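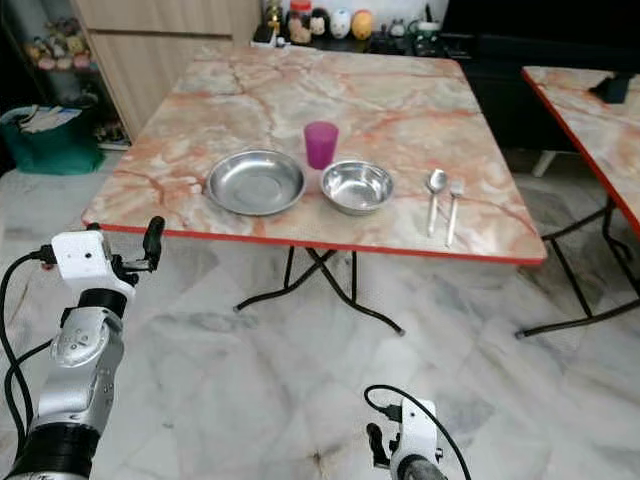 Steel plate, pink cup, bowl, spoon and fork on a folding table, with the robot's grippers waiting in front.

The Table and the Bin

Flareck says its robots learned to lay a table by watching people do it through their arms. The numbers are better than most. What was thrown away to get them is harder to find out.

The fork is the hard one. Everybody who has worked with two-fingered grippers knows this, and the people at Flareck knew it before they started. A fork lying on a hard surface is thin and shiny, and most of it is close enough to the table that a finger has to scrape along the top to get under it. A cup is easy by comparison. You close on it and it comes up.

So when Flareck posted its paper on Clondico in December 2019, I went first to the table of results for cutlery. There wasn't one. There was a single success rate for "tableware", with plates, bowls, cups, spoons and forks all folded into it, and a graph that climbed nicely to the right.

I have been reading papers like this for long enough to be suspicious of a graph that climbs nicely to the right. I also asked to go and see the robot, and Flareck said yes, which plenty of companies don't.

The office is in Celska, up a flight of stairs behind a tile merchant. The robot has two arms and a camera above them, and it works at a folding table of the sort you would take to a car boot sale. A person guides it from a pair of handheld controls, seeing roughly what the robot sees. They pick up a spoon, move it, put it down. The machine records the pictures and the positions of its joints. Do this enough times, feed the recordings to a neural network, and the network should be able to produce the movements with nobody at the controls. The field calls it imitation learning, and the idea has been going in and out of fashion for decades.

Clondico's claim to be new lies in what happens between the recording and the training. Human operators are untidy. They hesitate, bump the bowl, let go too early, go back for a second try. Feed all of that to a network and it learns to hesitate and bump the bowl as well. Clondico scores every recording for smoothness, directness and how well the end of it matches the goal, and then drops the ones that score badly. The network sees only what's left.

Flareck recorded 2,136 demonstrations. It trained on 901.

Those two figures are in the paper, to the company's credit, though they are four pages apart and you have to do the subtraction yourself. More than half of the work done by paid human operators went in the bin. The paper calls this "curation" and reports that the network trained on the smaller pile did better than the one trained on the whole lot. I believe that. I'd be surprised if it were otherwise, and I don't think it is the interesting question.

The interesting question is what was in the bin.

Suppose an operator goes for the plate, gets it first time and sets it down. Smooth, direct, high score. Now suppose the same operator goes for the fork, catches a tine, nudges it, comes back at a different angle and lifts it. That recording is jerky and roundabout, and the scoring marks it down. It's also the one that shows how a fork gets picked up when things go a bit wrong, and with forks things generally go a bit wrong. Throw out enough of those and you have a tidy set of recordings in which the easy objects are well covered and the awkward ones appear only when somebody got lucky.

Then you test the robot, and you report one number for tableware.

I put this to Auður Hedegaard, who led the work and who turned out to be a good deal less defensive than her paper.

"It's a fair complaint," she said. "We looked at it by object, late on. The fork loses more than the others. I would like to have had that in."

Why wasn't it in?

"Space, partly. And it was a mess. The scoring isn't consistent between operators, so if I give you a figure for forks, some of that is the fork and some of that is who was driving that day. I didn't want to print a number I'd have to take back."

There were six operators. According to Hedegaard, one of them was so much smoother than the rest that a large share of the surviving recordings are that person's. She wouldn't say how large. So the network may have learned to lay a table, or it may have learned to lay a table the way one particular person does it, with that person's habit of coming in from the right and letting go a touch high. On the paper's own tests you couldn't tell these apart.

She let me watch a run. The arms rose, paused for longer than I'd expected, and the left one went out over the table towards the plate. It took hold of the rim, lifted and put it down again slightly to the left. The cup went well too. The spoon needed a second go, and the robot did have a second go, which I hadn't thought it would. The fork was pushed some way along the table and left there.

"It thinks it's done," said the engineer at the keyboard, and reset it.

One run is worth very little and I'm not going to pretend it's evidence. Flareck's tests were far more careful than my afternoon. They were also run by the people who built the thing, on tables they had chosen, with somebody from the team deciding when a fork counted as placed. The paper's rule is that an object is placed if it is "in the intended region and stable". Intended by whom is left open. I asked whether an outside person had ever scored the videos blind, without knowing which version of the network was running. Hedegaard said no, and wrote something down.

There is a better side to this, and it deserves its paragraph. A great many papers on robot handling test in one spot, with one background, under lights that never change. Flareck took its robot to nine rooms, among them somebody's kitchen and a room with toys on the shelves, and left the clutter where it was. Anyone who has tried to get a vision system to cope with polished steel will know what that costs in lost afternoons. A steel bowl looks like whatever is above it. A patterned tabletop can throw up edges that aren't edges. Testing in places like that is slow and makes your numbers worse, and they did it anyway.

What they didn't do was keep any of the rooms back. All nine turn up in the training recordings, and all nine turn up in the tests. The objects are moved between runs, and the company makes a lot of that, but the table, the floor and the furniture behind it are things the network has seen before. "Works in nine rooms" is a true sentence. "Works in a tenth" would be the result worth having, and it isn't in the paper, whatever the press release suggests with its line about "any home".

Hedegaard winced at the press release. She said the tenth room was being planned for February, and that she'd argued for waiting until they had it. She lost. The company is raising money.

That is where Fakhoury comes in. Fakhoury makes catering equipment and has signed up to try Clondico for clearing and laying trays. Its spokesman told me the method was "already at the level we'd need for a pilot", and when I asked what level that was, he said he would come back to me. He hasn't. A canteen isn't a hard place compared with a family kitchen. The trays are all alike and the light is constant. But a canteen is full of forks, and it has no engineer standing by to press reset.

I kept coming back, on the train home, to the scoring. Flareck wrote it by hand. Somebody decided that smooth was good and direct was good, and set the weights, and moved them about until the results improved. The paper says the weights were "selected empirically", which in plain words means they tried several and kept the one they liked. If that choosing was done by looking at the same tests that were later reported, then the headline number is flattering itself, and by how much can't be worked out from outside. I asked. The weights were picked on an earlier batch of tests in the same rooms, Hedegaard said, and the final tests were run afresh. That's better than I feared. It's still the same rooms.

Her answer to most of this is to release the recordings, including the rejected ones, so other groups can score them their own way. I think that would be worth more than the paper. It would let somebody train on the clumsy fork recordings alone and see what comes out. My guess is that a robot raised on those would be uglier to watch and better at forks, but that is a guess, and I'd like to see it tested by a person who doesn't share it.

Flareck's management hasn't agreed to the release. There is a worry about rooms that belong to private households, and a worry, less often mentioned, about competitors. Hedegaard expects to get the kept recordings out first and the rest later. I asked if she would settle for the kept ones alone.

"No," she said. "You'd only be looking at our good side."

She had already shown me a few of the others on her laptop. In one, the operator tries for the fork, misses, tries again, knocks it against the spoon, and eventually traps it against the lip at the edge of the table and slides it off into the other gripper. It takes ages. It scored close to the bottom of the whole set, and the fork ends up exactly where it was supposed to go.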